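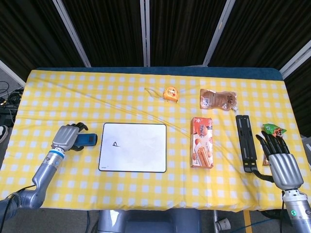

No. 88

I've finally got a proper cloth for the big table! It's yellow and white check, it came from the market in Bredton, and I'm far more pleased with it than a grown woman should be. I'd gone in for lightbulbs. The creases are still in it from being folded and I'm leaving them, as the iron is at my sister's and I can't face the bus.

The trouble with a cheerful table is that everything ends up on it. Orange tape measure, little whiteboard, snacks, more snacks. The tape measure came out so I could check the length before cutting anything (220 cm, and I'd told Joelle Atallah 200, so sorry Joelle, your hemming sums are all wrong). It should live in the kitchen drawer. It has lived in the kitchen drawer for maybe one week of its life.

The whiteboard was meant to be for shopping lists. So far it's got one small black squiggle on it, a letter if you're feeling kind, and that's the whole of my household planning for October. I do like having it in the middle of the table though — it makes me feel like somebody who has meetings.

Now, the biscuits. I'm a fool for a box with a good picture on the front and the orangey-red one has rolled wafers AND round cookies on it, so I was never going to walk past. There's a tan pouch with a spout cap too, and a little green and orange packet I'd like to get to before Tamer Awwad comes round on his way back from Hudthorpe. He'll say he only wants a cup of tea. He had most of a tin of shortbread last time and then asked if there was any cheese.

Jobs still to do: hem the ends, find some of those clips that stop a cloth sliding about, and move the tape measure back where it belongs. I did wonder about a wipe-clean cover over the top, but my gran had one and your arms stuck to it all summer. I'd sooner wash the thing. Forty degrees, the label says, and no tumble drying, so it'll be hung over the bath with everything else.

If anyone knows where to get decent tablecloth clips near Bredton, leave me a comment. The ones I had before pinged off whenever somebody crossed their legs.

Last updated: October

Contact me | © Notes from Bredton | Back to top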